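I've been putting off writing this one up, partly out of embarrassment and partly because it took the best bit of July to get to the bottom of it. But several of you asked after my last post whether the folding and bagging was still going well, and the answer is that for a while it really wasn't, so put the kettle on and I'll tell you the whole sorry story.

For anyone new, I work at Cletbridge, in a small workshop where we teach pairs of robot arms to handle soft things: blankets, gloves, clothes in bags, all the stuff that machines have traditionally been hopeless at. The project is called Olomby and I've been on it long enough to feel rather protective of it. The two arms have been at it for 46 weeks, and I talk to them more than I should.

The trouble started one afternoon just after 3, when the right arm was holding down a bag while the left one tugged at the opening. Quite suddenly the right arm let go. It didn't drop in a heap or anything dramatic, it simply opened its gripper and sat there, and the left one, still pulling, carried on and dragged the whole bag over the edge of the table. I hit the stop button with rather more force than it needed (my palm was sore that evening!) and then we all stood about looking at each other.

The log said the right gripper had lost contact with the controller for a moment. Well, fine, things lose contact. We restarted and it behaved for the rest of the day, so I did what I suspect a lot of people would have done and wrote it down as a blip. The next morning it did it again. By the end of that week I had 11 of these blips in the notebook, and I'd stopped calling them that.

What bothered me wasn't so much the dropping. A bag on the floor is no great loss. It was that the left arm had no idea its partner had gone, and kept pulling just as hard. If I'd been reaching in to straighten a cloth at the time, which I'm sorry to say I had got into the habit of doing, I'd have had my hand right in the way of it.

Raghda Ghanem came over from the Pranbridge workshop to help, and she was wonderfully patient with me. We swapped the controller first, and that did nothing. Then we swapped the power supply, and that did nothing either, apart from using up a day. In the end she asked me to run the same bag press over and over while she watched the wrist and nothing else. 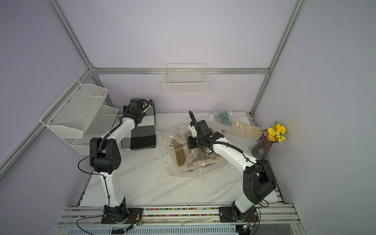

Filed under: Workshop diary

It was the cable at the right wrist. It arches up from the gripper, and when the arm reached across and pushed down, the plug was being tugged a tiny bit sideways. Raghda reckoned we'd done 2,000 presses or more like that, and one of the pins had worked loose. A new lead and a clip to take the strain, and the fault went away.

The bigger change is that if either arm loses touch with its gripper now, both of them stop. I do wish we'd had that from the start. I've also given up reaching in while they're powered, and there's a note on the door to remind me - in my own handwriting, so I can't blame anybody else for it.

Next time I'll get round to the Wainwright trolley, as promised. One of its wheels has started squeaking again.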